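CELL NOTES: The bin is back, and this time it stays put

Regular readers will remember that the picking cell at Zarnach spent most of the spring arguing with its own furniture. The arm was fine. The gripper was fine. The bin, which has no motors, no software and one job, kept wandering off.

It never went far, mind you. The worst we measured was 7 millimeters over a long afternoon. But the arm has a firm idea of where the walls are, and when the walls disagree, the arm tends to win. Some of the missing paint on the back wall dates from that period. The rest we inherited.

So in April we took the whole thing down to the table and started over. The bin now sits on acrylic sheet, with the protective paper left on because the metal slides less on paper than it does on bare plastic, and because peeling it off is a miserable way to spend a lunch hour. Bar clamps hold it by the rim. We did get a quote from Dahlgren for a proper machined fixture, and it was a handsome drawing. The clamps were already in the drawer.
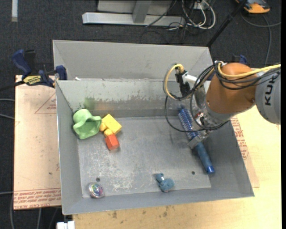 After the clamps came the touch-off, where the arm is brought down slowly at each corner of the floor so the software can learn where the bottom is. Budget 2 hours for this if you have done it before, and a whole day if you are sure you remember how. Check that the clamp handles are clear of the arm's path first. We have a note about that taped to the cabinet now, in capital letters.

Then the hoses. The bundle at the wrist needs enough slack to let the arm reach the far corner, and every inch of slack is an inch that can snag on something at the near one. The old routing pulled tight at full stretch. The first new routing did not pull tight anywhere and caught on everything. The third one is the one we kept. If you are on shift and feel an urge to tidy those loops with a zip tie, please go for a walk until it passes.

For the shakedown we ran 400 picks with the usual junk drawer: toys, a ball, a brush, the odds and ends that live in the Prukemia box. Of those, 18 were misses, mostly on the long or slippery things, and none of them came from the bin having moved. We checked with a feeler gauge at the end anyway. Old habits.

Upkeep from here on is dull, which was the idea. Snug the clamps at the start of each shift - snug, please, the rim is sheet metal and it does bend. Look at the fingertip for wear while you are down there. Wipe the bin floor before a run, and leave the scratches alone. Somebody always wants to polish them out, and the vision settings have been tuned to that floor, scratches included.

The log sheet is on its clipboard by the cabinet. Last month it held four days of careful entries followed by a sketch of a duck. It is a good duck, but Jindero would like torque readings in that column, and they are the ones who service the arm.

Spare fingertips are on order. Until they arrive we have one, in the top drawer, under the clamps we are no longer allowed to borrow.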